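Notes pour l'intervention — version longue, à resserrer si le créneau passe à vingt minutes

## Ouverture (prendre son temps)

Bonjour à toutes et à tous, et merci d'être restés après le déjeuner, je sais ce que ça coûte ! Je vais vous parler d'un kit de démonstration manuelle, le Serkside de chez Stundari, que nous avons à l'essai à l'atelier de Flekby. Dire d'emblée que je n'ai rien à vendre : nous avons payé la location comme tout le monde, et le kit repart en octobre.

Rappeler le besoin. Nous voulions apprendre à un bras à ranger et à trier de petites pièces, et la téléopération nous épuisait — il fallait réserver le robot, le surveiller, s'excuser auprès des collègues qui l'attendaient. Avec les pinces à main, on fait le geste soi-même et on garde le robot pour la suite.

## Ce qu'on loue

- 2 pinces, une par main, avec leurs cubes de marqueurs
- le logiciel d'enregistrement et de relecture
- une demi-journée de prise en main à distance (bien faite, le dire)

Préciser que les pinces de rechange sont en supplément. Je l'ai découvert sur la facture, vous pouvez sourire.

## La prise en main

Raconter la première séance sans trop s'étendre. On tient les poignées, on avance les deux bras à hauteur de poitrine, et on vérifie que les marqueurs restent bien lisibles avant de commencer. C'est un petit rituel auquel on s'attache, et les gens qui le sautent le regrettent à la relecture.

Laisser la photo à l'écran un moment : les mains disparaissent sous les cubes, et il y a un petit voyant vert allumé sur chacun. Demander à la salle qui a déjà porté ce genre de matériel.

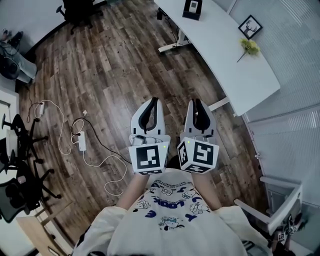
## Ce que nous en avons tiré

Donner les chiffres lentement. Notre objectif était de 300 démonstrations, nous en avons gardé 173 après relecture. Je trouve ce résultat honorable pour une équipe qui débutait, et je vous dois la vérité sur le reste : beaucoup de gestes trop rapides, des poignets qui tournent et des marqueurs qui se cachent l'un derrière l'autre.

Ce que j'ai aimé : on explique le geste à un nouveau venu en quelques minutes. La relecture est claire, on coupe les mauvais passages sans refaire toute la prise.

Ce que j'ai moins aimé : la fatigue des avant-bras (prévoir des pauses, vraiment), et la documentation, traduite un peu vite. Le mot « mâchoire » y change de nom trois fois par page.

## Comparaison avec Alvarado

Question qui viendra sûrement, autant la devancer. Alvarado propose une prestation complète : ils viennent, ils enregistrent, ils livrent les données triées. C'est confortable, et pour un projet court je leur téléphonerais volontiers. Chez nous, les tâches changent sans cesse, alors nous préférons avoir les pinces sous la main. Ne pas citer leur devis, il nous a été remis sous réserve.

## Questions

Garder dix minutes. Si l'on me demande le prix du Serkside, renvoyer vers la grille de Stundari, qui dépend de la durée. Penser à proposer l'essai à la pause, et à remettre les pinces dans leur mallette avant de partir.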